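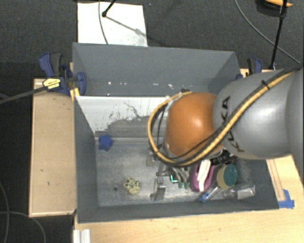

Éloge modéré du bac à vrac

Il y a chez moi un tiroir qui ne ferme plus. Je l'ai d'abord accusé d'être mal monté, puis j'ai accusé l'humidité, qui a bon dos dans un appartement chauffé comme une serre. La vérité se trouvait au fond, coincée contre la paroi arrière : un moule à tartelettes, une pile de télécommande et un pied de chaise dont aucune de mes chaises ne réclame le retour.

Notre époque n'aime pas ce genre de tiroir. Elle aime les boîtes dans les boîtes, les étiquettes imprimées, les lentilles transvasées dans des bocaux assortis pour qu'on puisse enfin les confondre avec le quinoa. J'ai suivi le mouvement. En juillet, profitant d'une semaine de canicule pendant laquelle aucune personne sensée n'aurait soulevé un carton, j'ai commandé chez Trekia un système de rangement modulaire de 54 compartiments. La notice promettait « un foyer pour chaque chose ». On voit l'idée : l'élastique rentre le soir, embrasse la punaise et demande ce qu'on mange.

J'ai tenu 10 jours. Les vis, très bien. Les piles, parfait. Puis est arrivée une étoile bleue. Je ne sais pas d'où sort cette étoile. Elle a des branches arrondies, elle ne pique pas, elle ne s'accroche à rien, elle n'appartient à aucun jeu dont nous ayons gardé la boîte. Où la mettre ? Avec les jouets, ce serait préjuger. Avec les décorations de Noël, c'était la condamner à onze mois de cave. J'ai ouvert un compartiment « Divers ». Le lendemain, il débordait, et j'en ai ouvert un second, que j'ai appelé « Divers 2 » avec le sentiment très net de perdre la main.

Toute classification finit par produire son Divers. Les bibliothèques en ont un, les administrations aussi, ma messagerie en est un tout entière. On le traite comme une honte passagère, le petit reste qu'on rangera quand on aura le temps. Je voudrais plaider pour qu'on commence par lui. Prenez un grand bac gris, à hauts bords, assez vaste pour qu'on y voie le fond par endroits, et jetez-y ce qui n'a pas de nom de famille : l'étoile bleue, une chose bosselée, jaune crème à taches sombres, un ovale magenta, une bouteille transparente couchée sur le flanc. Vous obtenez un paysage. Il n'est pas beau au sens où l'entendent les catalogues, mais on y retrouve les choses par la couleur, par la forme, par le vague souvenir d'un voisinage. « C'était à côté du truc rose » reste l'une des indications les plus fiables que l'on puisse donner dans une maison.

Je sais ce qu'on va m'objecter. Le vrac est paresseux, le vrac fait perdre du temps. Parlons-en, du temps. Pour trouver un tournevis dans mon système Trekia, je devais me rappeler si, au moment de le ranger, je l'avais considéré comme un outil, comme un ustensile de dépannage ou comme un objet pointu. Trois théories du tournevis, donc trois tiroirs à ouvrir. Dans un bac, on plonge la main, on pousse, on soulève, on tombe sur autre chose qu'on cherchait en mars. Le rendement est discutable, le moral remonte.

Encore faut-il choisir le bon contenant. J'ai essayé la corbeille tressée Olura, ravissante, dans laquelle tous les petits objets passent à travers. J'ai essayé le coffre Kanus, dont le couvercle se referme avec une lenteur étudiée et finit tout de même sur les doigts. Le bac idéal est laid. Il a des parois hautes et mates, un fond qu'on peut rayer sans remords, et personne n'aura jamais l'idée de poser dessus une bougie parfumée. Il lui faut de la surface plutôt que de la profondeur : dès que les choses s'empilent, celles du dessous entrent dans une sorte de retraite dont elles ne reviennent qu'à l'occasion d'un déménagement.

La quincaillerie Cordeiro, en bas de ma rue, fonctionnait ainsi avant ses travaux. À l'entrée, un bac de fins de série, tout au même prix, où l'on fouillait debout, le manteau sur le dos. J'y ai acheté des crochets, une bonde, un entonnoir trop petit pour tout ce que je bois. Depuis la rénovation, il y a environ 900 références suspendues sous blister, rangées par usage, et je n'y achète plus que ce que je suis venu chercher. Le commerce y perd, je crois, et ma cuisine y gagne un peu de place, ce qui n'est pas l'argument que j'espérais trouver en commençant ce paragraphe.

Je concède que le vrac a ses limites. Les médicaments, les couteaux, les papiers des impôts méritent une adresse fixe. Je concède aussi que les 4 tiroirs du module Trekia que j'ai conservés me rendent service, surtout celui des piles. Les autres compartiments sont vides et attendent preneur sur le palier, empilés par taille. Quant au moule à tartelettes, je l'ai remis dans le tiroir du début, un peu plus à gauche. Il ne ferme toujours pas, mais on l'ouvre plus facilement.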